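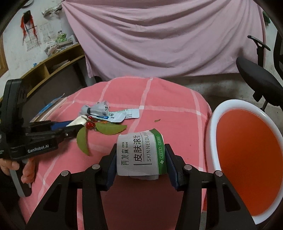

Figure 1. The two hand-held grippers at work on the bed. The right one is holding the skin needle box.

Student project report: Trial use of a hand-held gripper kit for recording household tasks
Author: Đặng
Course project, Nustavia workshop group

1. Purpose of the report

In this project I tested a kit of two hand-held grippers. A person takes one gripper in each hand, closes and opens the fingers, and does ordinary work with them. A camera on the gripper records everything. The recordings are later used for teaching a robot arm to do the same movements. My task was to decide whether our group should rent such a kit for a full semester. The rental offer came from Hundham, a small supplier of laboratory equipment, and it included the grippers, the charging cables, a case, and the use of their upload program, which is called Floltuline.

I am not an engineer of grippers, so I wrote this review from the side of the user. I wanted to know how the kit feels after many hours, and how much of the recorded material is good enough to keep.

2. The kit

Both grippers are black. The fingers are parallel and each one has a soft pad, which on our unit is dark blue. The linkage arms under the pads turn on round pivot bolts, and these bolts are easy to see and to reach if one wants to tighten them. The maker's name, GenRobot.AI, is printed in white on the body.

The printed manual was short. It explained charging and pairing well, but it said almost nothing about how to place the objects or how fast one should move. I had to learn this by myself in the first days.

3. Method

I did the recordings in a room of a normal house and not in the laboratory, because the robot should later work in homes. The work surface was a bed with a cloth on it. A bed is soft and it is more difficult than a table. Small things sink a little, and the fingers can catch the cloth.

For the objects I took what people keep at home: small boxes, a cream tube, foil packets, paper labels, thin booklets and a sprig with red berries. I did not buy special test objects. Some packages were already crumpled or torn, and I kept them in the set.

The tasks were divided into three groups:
Pick up one object and put it in another place.
Hold one object with the right gripper while the left gripper reaches for a second one.
Turn an object so that the printed side can be read by the camera.

I recorded 1742 short clips in November. Every clip was checked by eye on the same evening, and I marked it as good, doubtful or bad. One session was 38 minutes long, and after it I always took a pause.

4. Results

4.1 Grip

The pads hold cardboard very well. The box in Figure 1 has a lower edge which is crumpled and torn, and I expected trouble with this kind of object. In most clips the box stayed upright between the fingers when I pressed gently. With strong pressure the cardboard bends, and then the shape is different in the next clip. For a training set this is a disadvantage.

Flat things were the weak point. A booklet lying on the cloth is very hard to lift, because the fingers are thick at the end and do not go under the paper. I found a small trick – push the booklet to the edge of the bed first, then close the fingers from the side. It works, but it makes the clip longer.

The berries were better than I thought. If I took the stem and not the fruit, nothing was crushed.

4.2 Comfort

The handle is good for a middle-sized hand. After the third session in one day I had pain at the base of the left thumb. I am right-handed, and I believe that I held the left gripper too tight. A classmate with smaller hands tried the kit for one afternoon and found the handle too wide.

4.3 Software

Floltuline uploads the clips without asking many questions, and this I liked. The preview is slow. On 5 occasions the program stopped in the middle of an upload and I had to start from the beginning. Hundham answered my message the next morning and sent a newer version, and after this the problem came back only once.

The labels are a different matter. It is possible to write only one line for each clip, and the line cannot be corrected later. For objects with Chinese and English text on the package I wanted to write both names, and there was not enough space.

5. Cost

The rental price is fair for a group but high for one student. The case and the cables are included. Replacement pads must be paid separately, and I could not find out from the offer how long one pair of pads should last. I recommend to ask for this in writing before signing.

6. Recommendation

I recommend to rent the kit for one semester, with two conditions. The supplier should add one spare pair of pads, and the label line in the program should be made longer or at least editable. For tasks with paper and other flat objects, the group should plan extra time, or look for thinner finger ends. I asked Hundham if they have such ends. They wrote that a thinner version is being prepared, without a date.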